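Setting up the Gidik kitchen scale, part 2: placing, zeroing, first weigh
October, by Kumiko Hirano
7 min read

Part 1 did the unboxing and batteries. If the display is still blank go back to it. Everything from here assumes the scale switches on and shows four dashes.

Where to put it

1. Pick a hard, level surface. Worktop, table, solid shelf. Not a tea towel, not a cork mat, not the draining board.
2. Press down on each corner of the scale in turn. No rocking. If it rocks, turn the foot under that corner anticlockwise till it touches.
3. Keep it clear of the hob and kettle. Steam gets under the plate.
4. Keep it away from the fridge top. Vibration, numbers wander, you'll think it's broken.
5. Leave a gap on all sides. Plate must not touch the wall, the bread bin, the cable of anything.

Note: glass tables work but slide. Stick the clear pads on first (small bag, taped inside the lid).

Zeroing

Do this once after set-up, again after moving house, again if you change the batteries.

1. Plate on, nothing on the plate.
2. Press ZERO, hold until it beeps twice.
3. Hands off. Don't lean on the table.
4. Wait for 0 and the small circle in the corner of the display. No circle = not settled yet, keep waiting.
5. If you see E1, something was on the plate or touching it. Clear it, start from step 1.

CAUTION: do not lift the plate during zeroing. You'll have to do the full reset in part 4, which takes ages.

Choosing a bowl

Any bowl will do if it sits inside the plate edge and doesn't hide the display. Light ones are better, you get more of the 2000 g for actual food. The bowl counts towards the maximum even after you've tared it. People miss this every time.

Wide heavy mixing bowls: weigh the flour in something smaller and tip it across.
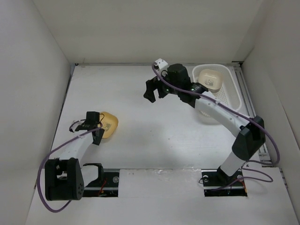
Yellow bowl on a white tabletop.

Taring (weighing without the bowl)

1. Empty bowl on the plate, middle not edge.
2. Wait for the circle.
3. Short press on TARE. Display goes to 0.
4. Add the first ingredient slowly. Last bit with a spoon.
5. Short press TARE again before the next ingredient. Repeat for as many as you like up to the maximum.

Lift the bowl off and you'll get a minus number. Normal. It's the weight of the bowl plus whatever you tared. Put it back and the reading returns.

Note: the scale sleeps after 7 minutes with no change. The tare is lost when it sleeps. If the phone rings halfway through a cake, write the number down.

First check

The set comes with a brass check weight, 988 g. Odd number, yes, it's stamped on the side and it's correct. Use that one, not a bag of sugar, bags of sugar vary.

1. Zero the scale, no bowl.
2. Lower the weight onto the middle of the plate. Don't drop it.
3. Read the display. 987 to 989 is fine.
4. Outside that, zero and try agian.
5. Still outside, move to a different surface and try once more. Nine times out of ten it's the surface.
6. Still outside, go to calibration in part 4.

CAUTION: the check weight is not a toy and not a doorstop. Wipe it with a dry cloth, back in its box. Grease adds weight.

Units

Button on the underside, left of the battery door. Cycles g, ml, oz, lb. The ml setting is for water and milk only. Oil will read wrong. Honey will read very wrong.

The scale remembers the last unit used. Worth a glance at the display before you start, especially in a shared kitchen.

Cleaning

- Plate lifts straight up. Warm water, washing-up liquid, dry completly before refitting.
- Body: damp cloth only. Never under the tap.
- No scouring pads, no bleach, no dishwasher.
- Flour in the gap: soft dry brush, scale switched off.

Batteries low: the display shows LO and readings start to drift. Change both, same type. Take them out if the scale's going in a cupboard for months.

Next is part 3, timer and recipe memory. Fourteen slots, all empty out of the box.

Comments (4)

Akihiko Iwasaki
Mine shows E1 even with nothing on it. Tried three times.

Kumiko Hirano
Check the shipping card is out from under the plate. Orange, thin, easy to miss. Should have gone in part 1, will add it.

Akihiko Iwasaki
Was the card. Thanks.

Chiyo Oshima
Can the beep be turned off? I bake at 5 am and the walls are thin here.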